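The Huvthorpe Fridge: A Gallery

The drinks fridge at the Huvthorpe hall turned 20 in November, which in fridge years makes it a grandparent. It has outlived two carpets, one piano and a vending machine that ate coins for sport. Amancay Godoy thought the occasion deserved a page. I thought it deserved a new door seal, so we've done both.

The rules of the fridge haven't changed. Take a drink, put your money in the tin, shut the door properly. A good 171 drinks went through it over the bowls weekend, and the tin came out only slightly short, the best result we've had since Octavio Rivadeneira moved it to where people could see him looking at it.

THE INSIDE

Six clear trays sit side by side up top, one flavour of ambition in each. The red can at the far right is Coca-Cola, and the golden-orange one with the fancy writing has its admirers. Water is on the middle shelf at the left, for the virtuous. The slotted channels behind the short rows are empty and would very much like to be filled. 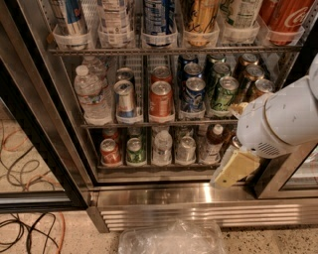
NOTES FOR ANYONE ON RESTOCKING DUTY

Fill from the back. I know it's a nuisance. The alternative is that the same can lives against the rear wall until it qualifies for a heritage listing, and we've had one of those already (lemon, discontinued, left to Octavio in the spirit of science).

Keep each row to one kind of drink. Last winter someone slipped a tonic water in among the lemonades and we heard about it for 7 weeks, mostly from the person who drank it.

Cartons go flat on the storeroom floor, under the bench. The Tundside people lend us their trolley if you ask before lunch. If you ask after lunch they are all at the nets and the trolley is behind a locked door.

If the light flickers, leave it alone. It has flickered since the hall was repainted and three electricians have pronounced it a matter of character.

THE DOOR SEAL

No picture of this one, as a strip of grey rubber has a limited fan base. The new seal came from Krishnan and fits better than the old one ever did. You no longer need to lean on the door with your hip, though several members still do, out of loyalty.

Suggestions for new flavours can go on the sheet beside the tin. Ginger beer has been asked for 4 times in what looks very much like the same handwriting. Noted, Amancay.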